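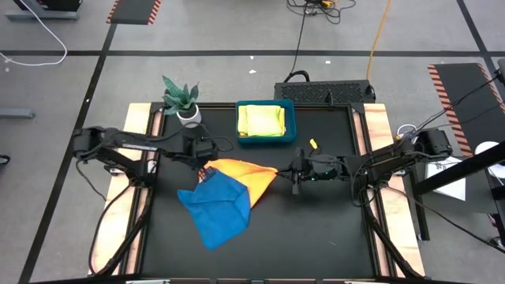

Dusters, cloths and the great folding question

Two cloths in a heap, blue and orange, with the teal bin behind them and a yellow-green one already folded inside it. I have seen a good many cloth drawers in my time and most of them look like the heap. The bin is what the magazines would like you to have.

Monday, August 1, 2022

Welcome to the cloth page of the Flarthorpe household gallery. It has one picture so far, so I have padded it out with opinions. The subject is whether folding your cleaning cloths does any good at all. I went in doubting it and I am still mostly there, though I have given a bit of ground on bins.

The notes are set out as they will be when the rest of the photographs are ready. Each has a line or two, and a couple have run over.

The heap
A crumpled cloth wipes a worktop exactly as well as a pressed one. I have yet to meet the shelf that could tell the difference. Where a heap does let you down is in finding the one you want, as the orange is half under the blue and you have to pull both out to get at either.

The colours
Everyone now says blue for one room, yellow for another, and so on through the house. Fine, if you live alone. In our house the system lasted a fortnight, after which the bathroom cloth was found on the bread board and I stopped believing in systems. I still buy different colours. They are cheerful, and you can at least see which one has gone missing.

The fold
The Bárány fold is the one people write to me about. In half, in half again, then in thirds, and stand it on its edge like a file. It does look smart. I timed myself at 30 seconds a cloth, which seems a lot to spend on something that will be under the sink by teatime. Halves and halves again will do, laid flat in a stack.

The bin
Here I come round a little. An open plastic bin keeps the clean ones apart from the used ones, and you can carry it from room to room. A drawer does neither. The Rosska catalogue wants you to buy lidded boxes with a label holder on the front, and I can't see what the lid is for. Cloths don't escape.

How many
Bukach sells them in packs of 300, and I would like to know who is buying those. We get by with some 30 for the whole house, and half of those never leave the bottom of the stack. Put the fresh ones underneath and take from the top, or the same 4 will be worn to string while the others stay like new.

The plant
A snake plant in a round white pot stands in the far corner, beyond the cloths. I am told the leaves ought to be wiped with a soft damp cloth to keep the dust off. Mine gets this twice a year and looks no different from the one that doesn't get it at all. Try it if you like — go gently, and hold the leaf from behind.

Ironing
No.

Fabric softener
Also no, and this one I do feel strongly about. It leaves a coating, and the cloth pushes the water about when it should be soaking it up. Wash hot, dry on the line, shake hard before folding.

The next batch of pictures should be up in October and will cover tea towels, where I expect to be just as hard to please. If you have a folding method that takes less than 30 seconds and survives a family, send it in by the usual address and I will try it for 2 weeks.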